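Wirkov stockholding project: progress report to the Mulligan fund, July

Hello all, and thanks for bearing with me on the length of the last one. I've tried to keep this shorter, though Gavin Mowat will tell you I always say that.

Where we've got to

The short version is that the cut-to-length service is up and running and the small workshops are using it. We took 354 orders over the period, mostly flat bar and angle, with a fair bit of round tube for the handrail people. I'd expected sheet to be the big seller and I was wrong — hardly anyone wants a part sheet when they can have it folded elsewhere for a few quid more.

The second bandsaw went in at Dristton and took longer to settle than I'd have liked. It was cutting out of square on anything over 100 mm deep, and we spent ages blaming the blade before Nour Mahasneh put a level on the infeed rollers and found one end sitting low. Packed up, re-levelled, fine ever since. I've put a note on the wall so we check it whenever the rollers get moved.

Offcuts

You asked about these in particular. We now keep anything over 300 mm, stamp the grade on the end and rack it by section. Before that, stainless and mild were going in the same bin (I know, I know). The mixed stuff has gone for scrap at the mixed price, which hurt a bit, but it's a clean start. Offcut sales pay for the saw blades and not much else so far.

Certificates

Still my biggest headache. Customers want the mill certificate for a single metre of bar, and our system only ties certs to a full length. Nour has built a lookup so that every cut piece carries the heat number of its parent bar, and it works nicely for aluminium and stainless. Carbon steel is almost there — we're waiting on Flavari to send their older certs in a form we can search.

Money

We're under on delivery and over on blades, and the two more or less cancel out. I'd like to move the unspent delivery money across to a proper sling set and a second pair of rack arms, if you're happy with that. Gavin has the quotes.

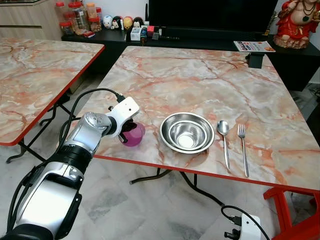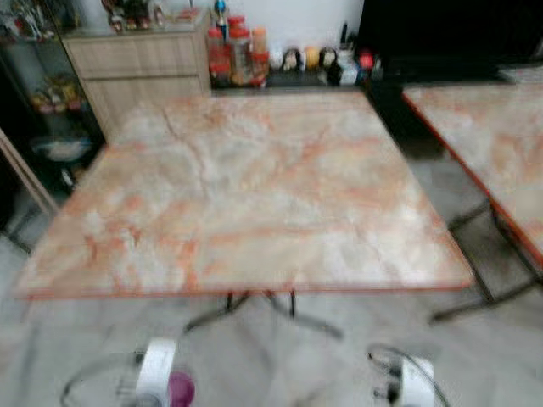

What's next

Five things on the list before the next report:
Finish the carbon steel certs.
Get the weight calculator on the order page to handle hollow sections, which it currently treats as solid (one chap was quoted for a very heavy bit of tube).
Train two more people on the saws.
Agree a minimum charge for cuts, as we lose money on the tiny ones.
Sort the roof over the loading bay before autumn.

I've pencilled in 12 weeks for the lot, with the roof being the one most likely to slip. Shout if you'd like the order figures split by grade and I'll get them over to you.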